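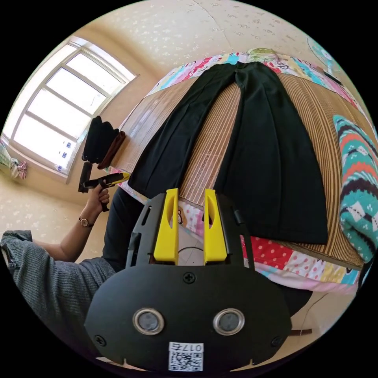
The bus from Etiseo dropped the visitors at the bottom of the hill, and they walked up past the Pappas store in the rain. I had the window uncovered and the mat down on the quilt by then. Grokus had sent a letter in September saying an open day was good for everybody, and I had signed it without reading the second page.

They took off their shoes and lined up along the wall. There were more than I expected. I put on my gray sweater, picked up a gripper in each hand and told them I would do pants.

"Black ones are the hardest," I said. "The camera loses the seams."

I said the machine at Adiveo would learn from what my hands did. It had seen 100 pairs from me already. A man with a wet umbrella asked how much they paid for a pair. I told him they paid for 30 at a time, and that a pair I dropped was paid the same as a pair I didn't.

"So drop them all," he said.

"They want some dropped."

He wrote that down. I squeezed the triggers a few times to warm up my fingers. My mother used to fold on this bed, on a mat like this one, and she was much faster. She held the waistband under her chin. I had asked Grokus once if there was a way to record that, and they had answered that the chin was outside the project.

I bent over the bed and started.

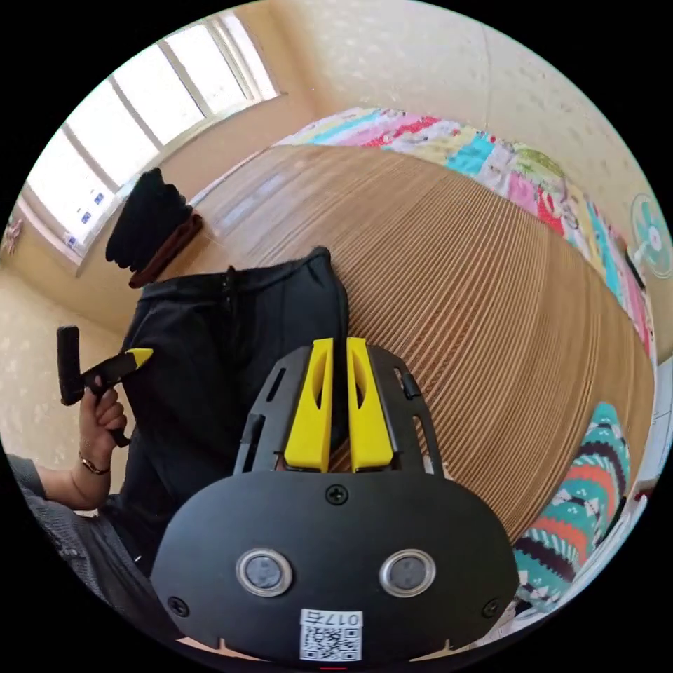
Someone by the door wanted to know if the robot would fold the way I did or the way a robot would. She said her husband had his own way and she had been refolding after him for years.

I told her it would fold the way I did, as far as I understood it.

"With the little tug at the end?"

I hadn't known about any tug. I went back and folded the pants again with my mind on my hands, and there it was, a short pull at the hem to the left. My mother did it to get the lint off.

The next pair I tried without it. It felt like leaving the house with the stove on. I shook them out, laid them on the mat and did them over, tug and all, and the man with the umbrella asked if that one counted.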